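Tensioning a Loose Drawer Runner and Resetting the Stop

Applies to side-mounted roller runners, Trenside pattern and similar. Ball-bearing runners use a different release and are not covered.

Last revised 2022-06-12

Tools needed

No. 2 Phillips screwdriver, stubby if the cabinet is narrow
Steel ruler marked in millimeters
Pencil
Awl
Wood glue and hardwood matchsticks or toothpicks
Flashlight

1. Remove the drawer

Empty the drawer completely. Pull it out until it meets the stop, lift the front about an inch, and draw it toward you. If it will not lift clear, the rollers are still behind the stop. Push it back a short distance and try again with both hands level.

2. Check the cabinet members

Place the ruler against the front edge of the cabinet side and read the setback to the front of the runner. Left and right must match within 1 mm. A larger difference makes the drawer rack, and no amount of tightening will fix that. Move the runner that is out of position before going further.

Try every screw. A screw that turns without biting has a stripped hole. Go to step 3. If all of them bite, tighten them by hand until the heads sit flush and skip to step 4. A raised head will catch the roller.

3. Repair stripped holes

Take out the screw. Dip two or three matchsticks in glue, pack them into the hole, and snap them off flush. Leave for at least 20 minutes before starting a pilot with the awl, and overnight before loading the drawer. In particleboard, use a Tuominen insert or the next screw length up, provided it does not come through the other side.

Do not use expanding glue. It lifts the runner off the panel as it cures. 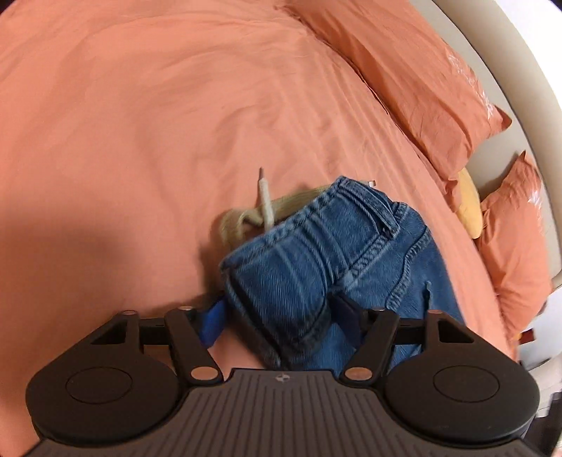 4. Reset the stop

The stop is the bent tab at the front of the cabinet member. With wear it flattens, and the drawer comes out in your hands. Bend it back with pliers until it stands 6 mm above the track. Bend it once only. A tab that has been straightened several times will crack, and the runner should then be replaced as a pair.

On the older Asier runners the stop is a separate plastic clip. Press it in from the underside until it clicks.

5. Refit and test

Set the drawer rollers behind the cabinet rollers, keep the front raised, and slide in until the drawer drops onto the track. Open and close it several times empty. It should run the full length without touching either side.

Replacement parts

Plerthorpe sells the runners in pairs, in lengths from 300 to 400 mm. Measure the old cabinet member, not the drawer. Screws are included, stop clips are ordered separately.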